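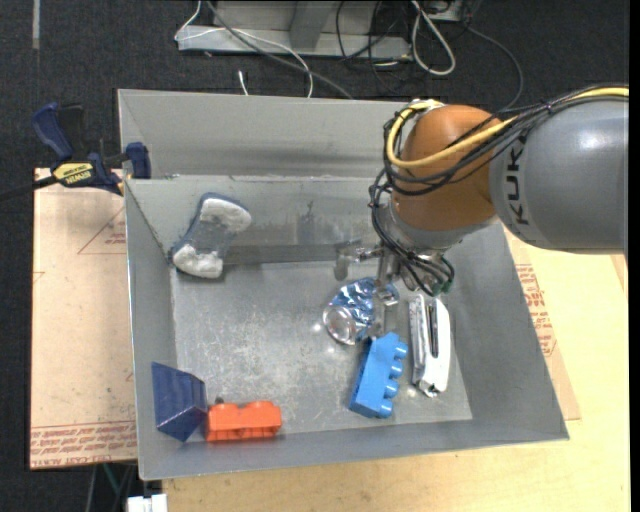

Gray sheet-metal bin, sloping sides, worn floor. Blue-and-silver item near the gripper.

# Mandano Bin Items

Last updated: Wed 20 March

Mandano is a set of 3,536 photos of household and packaging items lying in a large metal bin. The photos were made at Forsberg in January. This card covers the bin, the items and the label files.

## The bin

One bin was used throughout. It is open at the top, with a flat floor and side walls that slope inward. The metal is bare gray and has seen a lot of use: the floor is scratched and scuffed, and there are smudges and stains on the lower part of the back wall. We did not paint or line it. Bright spots on the floor are reflections and are not labeled.

If you crop, keep the rim where you can. The wall labels were drawn from the rim down, and tight crops lose the left wall first.

## The items

There are 26 item types. They are grouped by surface:

- `matte`: cardboard, paper, cloth
- `gloss`: hard plastic, coated card
- `foil`: crinkled or shiny film, any color
- `clear`: transparent caps, rims, cups, lids

An item with more than one surface gets both tags. A foil-like item with a clear round rim or cap at one end is tagged `foil` and `clear`, and the outline goes around the whole thing. Do not split it.

`foil` is the hardest group. Folds pick up light from every side, and two annotators will often draw the edge in different places. `clear` is nearly as bad against bare metal. Joni Heinonen redrew 100 of the worst outlines by hand; they are listed in `redrawn.csv`.

## Files

- `photos/` full-size JPEG
- `outlines/` one JSON per photo, same base name
- `items.csv` type number, short name, surface tags
- `redrawn.csv` see above

Item names are lowercase with underscores. Type numbers do not change between versions.

## Known problems

- 2 item types, `pouch_small` and `pouch_flat`, look almost the same when folded. Merge them if you don't need the difference.
- Stains on the back wall were sometimes outlined as `matte`. Most are fixed in this version.
- Parts of items hidden behind something else are left out of the outline.

## Use

Free for research and teaching. Ask before selling anything built on it. Please credit Mandano and give the version date.

3 comments · 2 shares

We use cookies to remember your settings. Accept | Manage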